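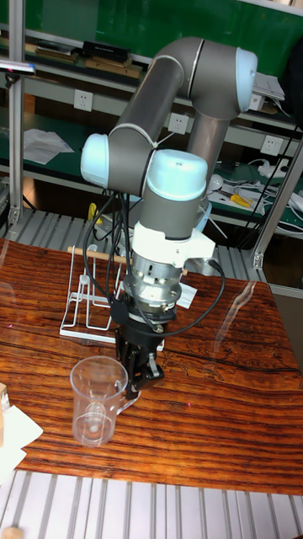

robot arm over the table, blue caps on the joints

Nildale Screen Forum > TV > Moynihan season 2 -- recast??

durkwood_dave
So they've swapped out the actor playing the sister and not one word about it in the first episode. New face, same coat, carry on. Anyone else thrown by this? I rewound to check I hadn't missed a scene.

pav_lova
Didn't bother me. New one's better anyway. Old one mumbled, had to have the subtitles on for all of season 1

tessellate
Disagree, the mumbling WAS the character. She's hiding stuff from the whole family. New one says every line like she's reading the news.

durkwood_dave
Yeah this. And the kitchen argument went for ever, felt like 45 minutes

pav_lova
It was a good argument!! Kvido Baláž directed that one I think, he did the ferry episode last season too. You all loved the ferry episode

tessellate
Loved the ferry. Doesn't mean I have to love evrything he does

grizz
only here for the theme music. have they changed that too

durkwood_dave
Slower version. Piano. Not a fan

grizz
oh no

colourbars
Give it till episode 3 before you write her off. Watched the lot on Clirneo in August and she settles in. Episode 4 is her and the uncle in the car the whole way through -- favourite of the season by a mile.

tessellate
Spoiler tags please, some of us are watching weekly

colourbars
Sorry! Its only a car

pav_lova
whose car though

durkwood_dave
Ok will stick with it to 4. Still reckon they owed us a line about it.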